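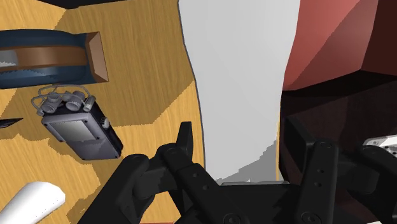
Ticket 1344 – Teleoperation in simulation, gripper lags behind the hand controller
Opened: 20/03/2023
Product: Pledis, wrist camera view
Status: waiting for customer

Hello support team,

I am recording demonstrations by remote control in the Wemitz tabletop world. When I close the trigger, the gripper fingers start to move 684 ms later. With the real arm I never had such a delay. It makes grasping very difficult, and I had to delete many episodes.

What I tried already:
Restarted the Zendeck bridge – no change.
Changed the USB port of the controller – no change.
Turned off shadows in the render settings – delay goes down to 200 ms.
Removed all objects except the audio recorder – same as before, so I put them back.

Reply from support:
Thank you for the clear report. Please set the render thread to 2 and turn shadows on again. Then record one short episode and attach the log.

Reply from customer:
I did it and the delay is still 200 ms. The log is attached. Can I keep the episodes which I recorded without shadows, or must I repeat them?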